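13/02/2025
Lease schedule reconciliation, Kudatham account

Continuing from the November notes. Goal for this entry: get the asset register to agree with the lessor's schedule before the renewal notice window opens.

Source files: register export from Perex, schedule B as sent by the lessor, receiving log from the Basasano warehouse. Matched on serial number first, then on PO line where the serial was blank. Leading zeros had been stripped from serials in the Perex export, so the first match was useless. Re-exported with the column forced to text and reran.

Result: 131 assets on schedule B. All but two have a register entry. The two unmatched are both pallet trucks. The receiving log shows them delivered to Basasano under a replacement PO, and the register still carries the serials of the units they replaced. Sent the corrected serials to Tariq Mirani for entry. Do not edit the register directly, the nightly sync overwrites manual changes.

Commencement dates. The schedule uses date of acceptance, the register uses date of receipt. For most lines these are the same day. Where they differ, acceptance governs under the master agreement, and end of term moves with it. Added a second date column instead of overwriting the first, so depreciation on the finance side is left alone.

Infusion pumps. Held under a separate schedule with a fair market value option. Sial quoted a buyout figure per unit but did not say if it includes the docking stations. Asked again. Left the line open.

Laptops. Return condition clause requires power adapters. The register has no field for adapters. Checked the return checklist template and it does not ask either. Proposed adding one line to the template and leaving the register as is.

Notice period. The agreement counts back from the end of the base term, and the workflow tool counts back from the last invoice date. These are two months apart on the longer leases. Changed the reminder rule to use base term end. Tested on two closed leases, and the reminder dates came out right on both.

Open:
Serial corrections (Tariq)
Docking station answer from Sial
Template change, needs sign-off
Rerun match after next sync

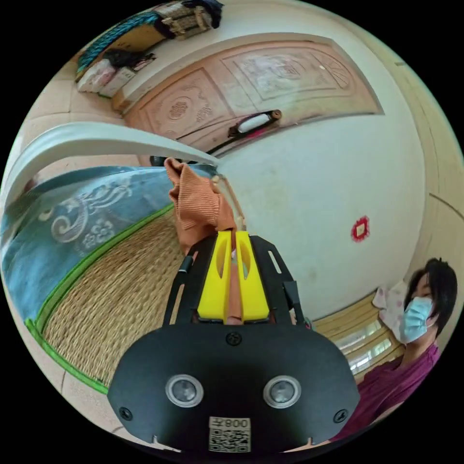

Note on the rerun: use the saved query, and export the serial column as text again. The default setting reverts after each login. If the match is clean, freeze the register copy and attach it to the renewal file.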